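Zwischenbericht zum Teilvorhaben Instandhaltung und Einrichtung der Nahtzelle
Berichtszeitraum bis Ende April
Vorgelegt beim Förderträger Welwood

1. Stand der Arbeiten

Die Nahtzelle am Standort Manville besteht aus zwei Instrumentenarmen, einem Kameraarm und dem Steuerschrank Grandix. Im Berichtszeitraum wurden der Seilantrieb des linken Arms überholt, beide Instrumentenaufnahmen neu eingemessen und der Wartungsplan auf lastabhängige Intervalle umgestellt. Die Arbeitspakete 1 und 2 sind abgeschlossen. Arbeitspaket 3 (Dauerbetrieb mit Nahtmaterial) läuft.

Seit Inbetriebnahme hat die Zelle 3.374 Greifzyklen absolviert, davon 386 nach der Überholung. Die Zyklen werden vom Steuerschrank je Instrument gezählt und bei jedem Wechsel in das Wartungsbuch übernommen.

2. Seilantrieb linker Arm

Anlass der Überholung war ein zunehmendes Umkehrspiel in der Gierachse des Handgelenks. Nach Öffnen der Antriebseinheit zeigte sich Abrieb an der zweiten Umlenkrolle; das zugehörige Seil hatte an der Auflaufstelle gebrochene Einzeldrähte. Beide Seile der Achse und die Rolle wurden getauscht. Die Ersatzteile kamen von Villaseñor, die Lieferzeit lag über der Planung und hat den Beginn von Arbeitspaket 3 verschoben.

Die Vorspannung wurde in zwei Stufen aufgebracht, mit Einlaufbewegungen über den vollen Achsbereich und anschließendem Nachspannen. Das Umkehrspiel liegt wieder innerhalb der Abnahmegrenze. Der rechte Arm wurde vorsorglich geprüft und ohne Befund geschlossen.

3. Einmessen der Instrumentenaufnahmen

Das Einmessen erfolgt nach folgendem Ablauf:

Arme in Parkstellung fahren, Antriebe freischalten, Aufnahmen reinigen.
Messdorn einsetzen, Nullpunkt je Achse anfahren und speichern.
Instrument einsetzen, Backen dreimal öffnen und schließen, Motorstrom protokollieren.
Spitzen beider Instrumente im Kamerabild an das Messplättchen führen, Versatz eintragen.
Fadenprobe: Faden fassen, anziehen, halten, ablegen.

Der Ablauf dauert derzeit knapp 10 Minuten je Arm. Der Versatz wird in der Steuerung hinterlegt und bleibt bis zum nächsten Instrumentenwechsel gültig.

4. Betrieb mit Nahtmaterial

Geprüft wird, ob Backenkraft und Spitzenlage beim Führen dünner Fäden über die Einsatzdauer stabil bleiben. Bewertet werden der Motorstrom beim Schließen, der Schlupf des Fadens in der Backe und die Wiederholgenauigkeit beim erneuten Anfahren der Naht. Im Arbeitsfeld stehen die Spitzen von oben und von unten rechts dicht beieinander; die dunklen Fäden verlaufen zwischen ihnen und über das rote Gewebe, die kurzen Enden der Stiche liegen unmittelbar neben dem oberen Instrument. Bei dieser Anordnung ist der Abstand der Handgelenke die begrenzende Größe. Die Kollisionsüberwachung wurde dafür enger parametriert.
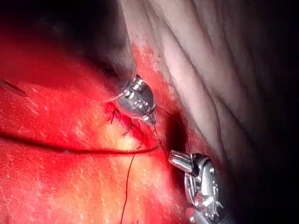

5. Wartungsplan

Der bisherige Plan sah feste Kalenderintervalle vor. Neu gilt: Sichtprüfung der Gelenkstifte und Backen bei jedem Instrumentenwechsel, Kontrolle der Seilvorspannung alle 400 Zyklen, Reinigung der Aufnahmen vor jedem Einmessen. Die erste reguläre Kontrolle der Vorspannung nach der Überholung steht damit unmittelbar bevor.

6. Abweichungen und weiteres Vorgehen

Die Verzögerung bei den Ersatzteilen wird kostenneutral aufgefangen. Ein Satz Seile und Umlenkrollen wird künftig in Manville vorgehalten; die Umwidmung aus der Position Verbrauchsmaterial ist beantragt. Offen ist die automatische Übernahme der Zyklenzähler in das Wartungsbuch, die Schnittstelle am Grandix ist dafür noch freizugeben. Die Auswertung der Motorströme folgt mit dem nächsten Bericht.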